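Student Project Report
Loose Fasteners in School Furniture
Workshop class, Prirklow Technical School
23 Nov 2024

1. Why we chose this subject

In our school many chairs and desks make noise or move from side to side. Our group wanted to know if the wood is weak or if the bolts are simply not tight. The teacher from the Iden building said that most chairs there were bought together, so it was easy to compare them.

2. What we did

We checked 149 chairs in two buildings, Iden and Moussa. For each chair we tried every bolt by hand and wrote down if it could turn. After this we tightened 40 of the loose chairs with a washer under the nut, and 40 without a washer. The work was done in July, when the rooms were free.

3. Results

Over 100 chairs had one or more loose bolts – this was much more than we expected. Only six had broken wood. When school started again we checked the repaired chairs. Those with washers were still tight in most cases, but many of the others could be turned again by hand.

4. Problems

We did not have a torque wrench, so the force was different for each student. Also the chairs in Moussa are used more, and we did not separate the two buildings in our table. A next group should do this.
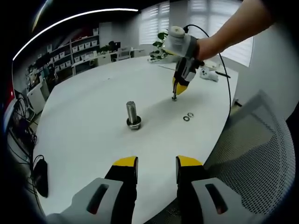 Fig. 1. Bolt with nut and washer, and two loose washers.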